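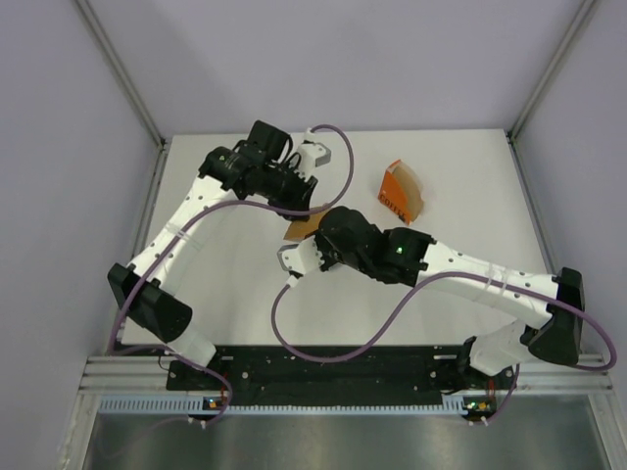
Jhosep Mosquera는 컵 슬리브를 보관할 때 펼친 것과 눌러 접은 것을 한 상자에 섞지 말라고 적어 보냈다. 눌린 쪽은 접힘선이 이미 굳어 있고 펼친 쪽은 상자 안에서 옆면이 휘기 때문에, 나중에 꺼내면 같은 제품인데도 두 종류처럼 다뤄야 한다는 것이다. 옳은 지적이어서 보관 항목을 고쳤다.

종이 슬리브와 판지 조각
Cleltum 종이류 갤러리, 탁상편

흰 상판 위의 종이류. 오른쪽에 주황색 종이 커피 컵 슬리브가 서 있고, 흰 글자 COFFEE가 세로로 들어가 있다. 안쪽 면은 황갈색.
중앙의 황갈색 판지 날개는 일부가 오른쪽 팔의 손목부 아래에 들어가 있다.

Cleltum 종이류 갤러리는 한 번 쓰고 버리는 종이 제품과 포장 부산물의 형태를 정리하는 페이지다. 탁상편에서는 컵 슬리브와 판지 날개만 다룬다. 뚜껑, 컵 본체, 운반용 트레이는 용기편으로 옮겼다. 본문의 치수 관련 서술은 제품 규격서가 아니라 작업 기록을 기준으로 한다. 사진 속 물건은 실측 대상이 아니며, 아래의 일반 항목은 종이 슬리브와 판지 전반에 관한 것이다.

용어

슬리브: 종이컵 바깥에 끼우는 띠 모양의 부품. 위아래가 모두 뚫려 있다. 국내 매장에서는 홀더라는 말을 더 많이 쓰지만, 컵을 꽂는 트레이도 홀더라고 부르는 곳이 있어 이 페이지에서는 슬리브로 통일한다.

접합부: 띠의 양 끝이 겹쳐 붙은 부분. 대개 접착제로 붙이며, 끼움식은 한쪽의 혀를 다른 쪽의 홈에 넣는다. 겹친 만큼 두껍고, 손으로 눌렀을 때 다른 부분보다 늦게 휜다.

접힘선: 납작한 상태로 납품되는 슬리브의 양옆에 생기는 선. 펼친 뒤에도 남는다. 인쇄면에서는 잉크가 얇아진 선으로 보이는 경우가 있다.

날개: 상자나 판지에서 접어 덮는 부분, 또는 그 부분만 떨어져 나온 조각. 떨어져 나온 뒤에는 원래 어느 쪽에 붙어 있었는지 조각만 보고 판별하기 어려운 경우가 많다.

골: 골판지의 물결 모양 심지. 한쪽 면이 드러난 편면 제품은 손가락으로 골의 방향을 바로 읽을 수 있고, 양면 제품은 절단면을 보아야 한다.

슬리브의 형태

펼친 슬리브는 짧은 원뿔대의 옆면이다. 위 지름이 아래 지름보다 크고, 이 차이가 컵의 기울기와 맞아야 흘러내리지 않는다. 평면으로 전개하면 직사각형이 아니라 완만하게 휜 띠가 된다. 재단선도 이 곡선을 따르므로, 직사각형 종이를 말아 만든 대용품은 컵 아래쪽에서 뜬다.

세웠을 때 어느 쪽이 위인지는 글자의 방향만으로 정하지 않는다. 세로쓰기 인쇄는 위에서 아래로 읽는 것과 아래에서 위로 읽는 것이 모두 유통된다. 지름이 큰 쪽을 위로 본다. 양쪽 차이가 작아 눈으로 구분되지 않으면 컵에 직접 끼워 확인한다. 거꾸로 끼운 슬리브는 컵의 중간쯤에서 걸리고, 위쪽 가장자리가 컵 벽에서 벌어진다.

단면은 원에 가까울수록 안정적이지만 납작하게 쌓여 있던 슬리브를 막 펼치면 렌즈 모양이 나온다. 양쪽 접힘선이 뾰족하게 남고 그 사이의 두 면이 볼록해진다. 이 상태로도 설 수는 있다. 다만 접힘선과 직각인 방향으로 밀면 쉽게 넘어간다. 접힘선을 한 번 반대로 눌러 주면 단면이 사각형에 가까워졌다가 천천히 둥글게 풀린다.

색과 인쇄

바깥 면에만 색을 올리고 안쪽은 원지의 황갈색을 그대로 두는 구성이 흔하다. 분류할 때는 바깥 면의 색을 먼저 적고 안쪽 면의 색을 뒤에 적는다. 표기는 주황/황갈, 흰색/흰색처럼 쓴다. 안팎이 같은 색이라도 생략하지 않는다.

글자가 있으면 보이는 그대로 옮긴다. 대문자는 대문자로, 줄이 나뉘면 줄을 나누어 적는다. 곡면 뒤로 돌아간 글자는 짐작해서 채우지 않고 미확인으로 둔다. Gheorghița Bălan이 정리한 초기 목록에는 상호를 추정해 넣은 항목이 있었는데, 같은 글자를 쓰는 제품이 여럿이어서 모두 삭제했다. COFFEE처럼 품목을 나타내는 단어는 제조사나 매장을 특정하는 근거로 쓰지 않는다.

인쇄 농도의 차이는 기록하지 않는다. 조명과 각도에 따라 달라지는 값이고, 이 갤러리의 사진으로는 비교할 수 없다. 흠집, 찢김, 얼룩은 육안으로 확실한 경우에만 적는다.

세우기와 눕히기

슬리브를 탁상에 놓는 방법은 세움, 눕힘, 납작 놓기의 3가지로 구분한다.

세움은 한쪽 둥근 가장자리 전체가 바닥에 닿은 상태다. 재단면이 고르지 않으면 한 지점이 뜨고, 가볍게 건드렸을 때 그 지점을 축으로 흔들린다. 지름이 큰 쪽을 아래로 두면 바닥 면적이 넓어지지만 실제 사용 방향과는 반대가 된다. 기록에는 아래로 간 쪽을 따로 적되, 확인되지 않으면 비워 둔다.

눕힘은 옆면이 바닥에 닿은 상태다. 원뿔대이므로 직선으로 구르지 않고 좁은 쪽을 안으로 하는 호를 그린다. 상판에 여유가 적을 때는 좁은 쪽이 중앙을 향하게 놓는다. 단면이 렌즈 모양으로 남아 있는 슬리브는 거의 구르지 않는다.

납작 놓기는 양쪽 접힘선대로 눌러 접은 상태다. 쌓기에는 가장 좋고, 한 장씩 집기에는 가장 나쁘다. 안쪽 면끼리 맞붙어 있어 가장자리에서 두 겹을 한꺼번에 잡는지 한 겹만 잡는지가 매번 달라진다. 접합부 쪽에서 잡으면 겹이 고정되어 있어 벌어지지 않고, 반대쪽 접힘선을 누르면 입구가 벌어진다.

집는 위치

서 있는 슬리브는 속이 비어 있다. 마주 보는 두 면을 바깥에서 누르면 그 방향으로 줄고 직각 방향으로 늘어난다. 누르는 높이도 영향을 준다. 위쪽 가장자리만 누르면 아래쪽은 원형을 유지한 채 위쪽만 타원이 되고, 들어 올릴 때 아래가 흔들린다. 중간 높이를 누르면 변형은 크지만 자세가 덜 바뀐다.

벽 한 겹만 잡는 방법도 있다. 한쪽은 안으로, 다른 쪽은 밖으로 넣어 가장자리를 집는다. 단면이 거의 변하지 않는 대신 무게중심에서 벗어난 곳을 잡게 되어 반대편이 처진다. 가벼운 물건이라 처짐 자체는 작다. 컵에 다시 끼우려면 입구의 모양이 중요하므로 Vasilică Văduva의 기록표에서는 두 방법을 별도 열로 나누고, 내려놓은 뒤의 단면을 원, 타원, 렌즈로 적게 했다.

접합부를 누르는 것은 권하지 않는다. 접착이 약한 제품에서는 겹친 끝이 먼저 들린다. 들린 끝은 다음번에 다른 물건에 걸리고, 한 번 걸리면 띠 전체가 열린다.

판지 날개

판지 조각은 슬리브보다 서술이 어렵다. 정해진 모양이 없고 이름도 용도에서 오기 때문이다. 본 갤러리에서는 접힌 흔적이나 덮개의 형태가 있으면 날개, 그렇지 않으면 조각으로 적는다. 구분이 서지 않으면 조각이 우선이다.

평평하게 누운 판지는 가장자리 높이가 재료 두께와 같다. 상판에 밀착한 얇은 판지는 옆에서 집을 틈이 거의 없으므로 한쪽 모서리를 누르면서 당겨 반대쪽을 들거나, 상판 가장자리 밖으로 일부를 밀어낸 다음 위아래로 잡는다. 접힘이 남아 있는 날개는 한쪽이 조금 떠 있는 경우가 많아 그쪽에서 접근한다.

다른 물건에 가려진 판지는 보이는 부분만 적는다. 가려진 변의 길이를 대칭으로 가정해 채워 넣은 기록이 있었고, 실측과 맞지 않았다. 가림이 있는 항목에는 일부 가림이라고 표시하며 윤곽은 닫지 않은 채로 둔다.

상판의 조건

흰 상판은 황갈색 판지와 색이 있는 슬리브를 구분하기에 알맞다. 흰 면이 바깥인 슬리브에서는 윤곽이 약해지므로 회색 깔개를 쓴다. 깔개의 표면이 거칠면 판지가 미끄러지지 않아 앞 항목의 밀어내기가 잘 되지 않는다. 깔개를 쓴 기록과 쓰지 않은 기록은 같은 표에 넣지 않는다.

종이 가루는 절단면에서 나온다. 슬리브보다 손으로 찢은 판지에서 많고, 흰 상판에서는 눈에 잘 띄지 않는다. 마른 천으로 한 방향으로 닦아 모은다. 젖은 천으로 닦았다면 완전히 마른 뒤에 종이를 올린다. 물기가 남은 자리에 선 슬리브는 아래쪽 재단면이 부풀고, 한번 부푼 가장자리는 마른 뒤에도 고르지 않다.

보관

납작한 슬리브는 200장 묶음을 그대로 상자에 세워 넣는다. 눕혀 쌓으면 아래쪽 묶음의 접힘선이 더 깊어진다. 묶음 띠는 한 번에 풀지 않고 쓰는 묶음만 푼다. 펼친 슬리브는 컵처럼 서로 포개되 힘을 주어 밀어 넣지 않는다. 깊이 포갠 슬리브는 마찰 때문에 안쪽 것을 뺄 때 바깥 것의 접합부가 당겨진다.

두 상태의 상자에는 각각 납작, 펼침이라고 적는다. 종전에는 Seltwood 선반의 같은 칸에 함께 두었으나 맨 위에 적은 의견에 따라 칸을 나누었다. 펼침 상자에는 눌림을 막기 위해 다른 물건을 올리지 않는다.

판지 날개는 크기순이 아니라 골 방향으로 나눈다. 골과 나란하게 휜 것과 직각으로 휜 것을 겹치면 사이가 뜨고, 상자 높이를 그만큼 더 차지한다. 골 방향을 확인할 수 없는 것은 맨 위에 둔다.

폐기

슬리브는 접착부를 떼지 않고 납작하게 접어 종이류로 낸다. 음료가 스민 것은 따로 모은다. 비닐 테이프가 붙은 판지는 테이프를 벗긴 다음 접는다. 테이프와 함께 표면지가 벗겨져도 배출에는 지장이 없다. 지역에 따라 골판지와 일반 종이를 나누는 기준이 다르므로 해당 기준을 따른다.

표기 변경 이력

3월: 홀더를 슬리브로 통일. 구판 항목 27건의 이름을 고쳤으며 항목 순서는 유지했다.
3월: 안쪽 면 색상 표기 추가.
4월: 날개와 조각의 구분 기준 추가. 문안은 Brândușa Mihăilă.
4월: 추정 상호 삭제.
5월: 보관 항목에서 납작과 펼침을 분리.

독자 의견

Bakari Rugemalira
끼움식 슬리브는 접합부의 혀가 안쪽에 있는 제품과 바깥쪽에 있는 제품이 따로 있습니다. 납작하게 접었을 때 두께가 몰리는 위치가 서로 달라서 한 묶음에 섞으면 옆으로 기웁니다. 용어 항목에 넣을 만한 내용인지 검토 바랍니다.

편집
접합부 항목에 추가할 예정입니다. 안쪽 혀, 바깥쪽 혀로 표기하겠습니다. 접착식에는 적용하지 않습니다.

Vasilică Văduva
기록표의 단면 열에 사각을 추가하면 어떻습니까. 접힘선을 반대로 누른 직후에 내려놓으면 원도 타원도 아닌 상태로 남습니다.

편집
본문에도 사각형에 가까워진다고 썼으니 열 값에 넣는 것이 맞습니다. 다음 기록표부터 원, 타원, 렌즈, 사각으로 적습니다. 이미 작성된 표는 소급해 고치지 않습니다.

Jhosep Mosquera
칸을 나눈 것 확인했습니다. 펼침 상자는 뚜껑 안쪽에도 표시해 주세요. 뚜껑을 열어 젖히면 바깥 글자가 보이지 않습니다.

관련 페이지
용기편: 종이컵과 뚜껑
운반편: 트레이와 손잡이
Yuan 판지 색인
Fula 접힘선 용어집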